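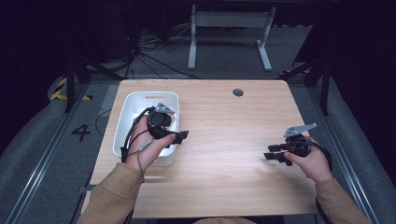

How to remove white rings from a wooden table without sanding?

Posted by Standetti, 12 March 2021

Hello everybody. I have a dining table from light wood, bought second hand in January from a couple in Rakthorpe. They told me it was finished with oil, but they did not remember which one. Last week my son put a hot soup bowl directly on it, and now there is a white ring near the middle, a bit cloudy, like fog under the surface. When I touch it, it feels smooth, the same as the rest.

I read many different advices. One page says mayonnaise, another says toothpaste, a third says to iron it through a towel. I am afraid to make it worse – the table cost me more than I wanted to spend. I do not own a sanding machine and I live in an apartment, so I would like to avoid dust. Is there a gentle method which I should try first? And how can I know if it is really oil and not varnish?

Mittal
Welcome to the site. I had the same problem two times, so I will try to explain in order.

First find out what finish you have. Turn a chair or look under the table, at a place where the finish is the same as on top but nobody looks. Put one drop of water there and wait ten minutes. If the drop stays round and you wipe it away with no trace, it is probably varnish or lacquer. If the wood becomes darker under the drop, it is probably oil or wax. This test is not perfect, an oiled table which is well maintained can also hold the drop for a while.

A white ring usually means that moisture is in the finish and did not reach the wood. A black ring is a different story and much harder to repair. Yours is white, so I think you have good chances.

I would begin with waiting. Leave the table uncovered in a dry room for some days. My first ring became half as visible only from this. After that you can use a hair dryer on the lowest heat, moving all the time, and stop when the wood feels warm to your hand. Do not hold it in one place.

If the ring is still there, take a soft cotton cloth with a very small amount of furniture oil and rub along the grain. Let it stay fifteen minutes, then wipe everything off. Please put the used cloth in water or lay it flat outside to dry, it can catch fire by itself if you throw it in the trash as a ball. I am serious about this, it is written on the can also.

Mayonnaise is only oil with a smell. It can work but I would not do it in my kitchen.

Prekness
Toothpaste worked for me!! But it left a shiny spot, so maybe no.

Keith Furnival
I agree with most of what Mittal wrote, but I want to add something about the iron. It can work on lacquer, with a dry cotton towel, no steam, and only a few seconds at a time. On wax I would never use it, the wax melts and you get a new mark in the shape of the iron.

If you must rub, use the finest steel wool, the grade marked 0000, with oil on it, and almost no pressure. Sandpaper of grit 1000 is sometimes recommended – for me it was too strong on a thin finish. Try under the table first.

One question back: do you know if the top is solid wood or veneer? Look at the end of the board. If the grain lines continue from the top down over the edge, it is solid. With veneer you should be more careful with heat, the glue under it can become soft and you get a bubble.

Standetti
Thank you all. I did the drop test near one leg and the spot became darker, so I believe it is oil. The lines continue over the edge. I will wait until next weekend and then try with the cloth. Mittal, does it matter if the new oil is not the same brand as the old one?

Mittal
For such a small place I think it does not matter, but take a clear one without color. Some oils make light wood yellow.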